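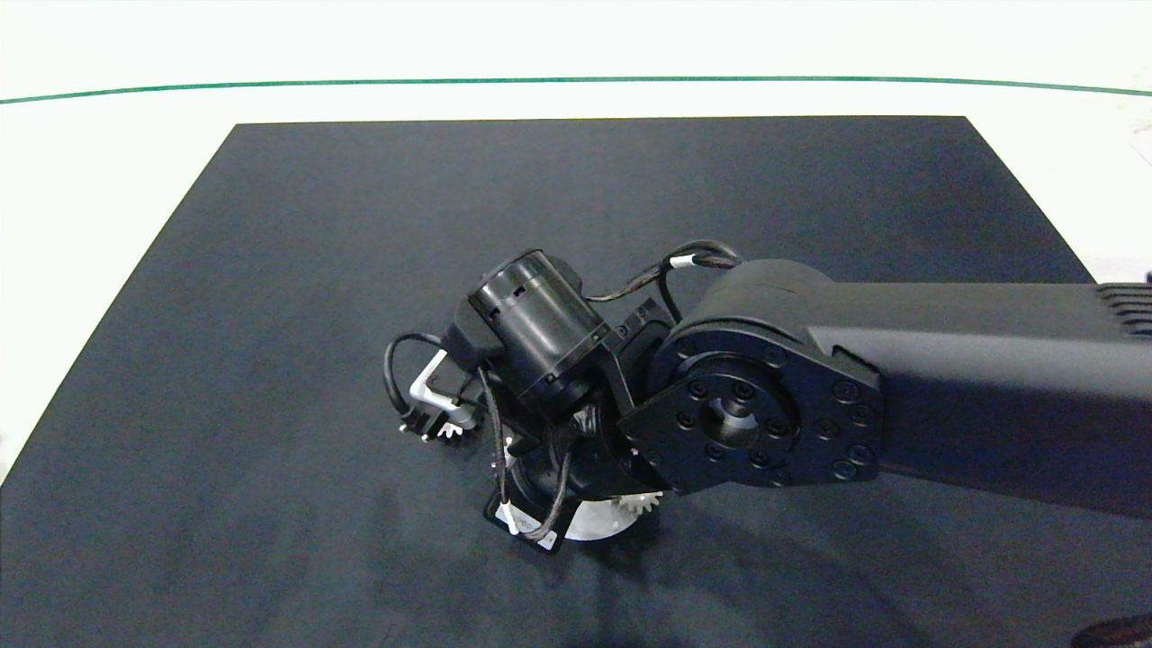 Ha-neul Koo had worked the gear bench at Grelwood for 15 years when they moved her stool. It went to the far side of the aisle, next to a screen on a stand, and somebody had put a printed sheet on it that said OPERATOR, WUDIS CELL. She took the sheet off and sat down.

The old bench had been her own height. She had got a fitter to cut the legs down in her first July there, when her back was bad, and after that the other women complained if they had to cover for her. Now it was in the yard under a tarpaulin. The work was the same as before. Gears for the Shin gearbox came in from the cutting shop, and they had to go on the pegs, seated flat and meshing, before the plate went on to greasing. She used to do it with two fingers and a thumb and a small turn of the wrist at the end. You felt the teeth drop in. She had never had to think about how.

Dong-hyun Kang had to think about it. He was the engineer who had come with the cell, and he spent the first week asking her questions.
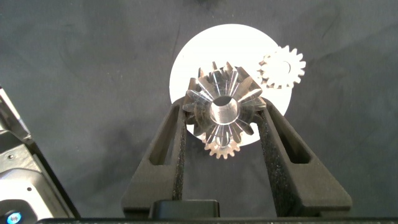
"How do you know when it's seated?" he said.

"It stops rocking," she said. "You push one side with your finger, and if the other side doesn't lift, it's down."

He typed that in. Then he asked her to do it again slowly, and she found that when she went slowly she did it badly. She dropped one and it rolled under the guard. He got down on his knees and fetched it out, and she liked him a little better after that.

The order was for Vurine, 2831 gearboxes, and the manager had told everyone it was the order that paid for the arms. He had also told everyone that no one would lose their job. That was true as far as it went. The evening shift was not filled again when people left. Two of the women went to packing, where the money was the same and the noise was worse. Ha-neul stayed because she was the one who knew the bench, and for a while there was plenty to know.

She learned the screen. It was easier than she had feared. When a gear sat wrong the cell stopped and a box came up, and she could choose to retry, skip or call. She chose retry most of the time. In the second week she stopped choosing and started leaning over to look first, and after that she was right more often than the box was.
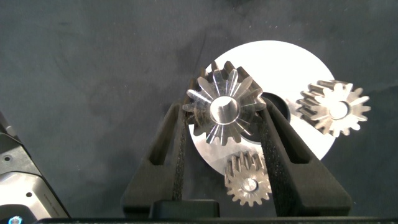 By the third week she could tell from the sound of the motors whether a grip was going to hold. She told Dong-hyun this and he said there was no microphone on the cell. She said she hadn't asked for one. He thought about it, and the next day he came in with a chart of the motor current, and they sat with their sandwiches and went over it. Where she had written "bad noise" in her notebook, there was nearly always a small bump on the line.

"Do you want your name on this?" he said. "It has to go in a report."

"What does the report do?"

"They'll use it to set up the other cells."

She ate the rest of her sandwich. There were to be 3 more cells, everyone knew that, and there were 3 more benches. One of them belonged to a woman who had trained her.

"Put my name on it," she said. "Spell it properly."

What she missed was odd things. She missed the talk, because the arms had to have a clear space round them and the stools were too far apart to speak without shouting. She missed having oil on her hands at the end of the day, though she had complained about it for years and bought the expensive soap. At home her daughter asked what she did now, and she said she watched. Her daughter said that sounded all right. It was all right. Her wrists had stopped aching at night, and she slept on her left side again — she had forgotten that she used to.

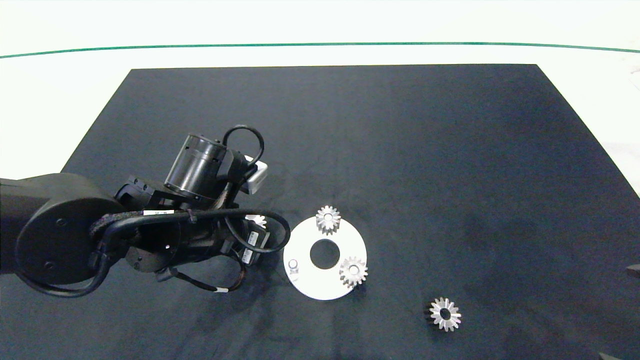 The Wudis cell at Grelwood, with two gears on the plate and another out on the mat.

On the day the counter passed 832, the cell stopped and the box came up, and Dong-hyun was at the other end of the building with the manager. Ha-neul looked at it for a bit. Then she pressed the hold, waited for the light, opened the guard and reached in. She put the gear on its peg, gave it the small turn and pushed one side with her finger.

It didn't rock. She shut the guard and pressed retry. The screen asked her for the cause of the stop and she went down the list twice, but there was nothing on it that fitted, so she picked Other and went back to her stool.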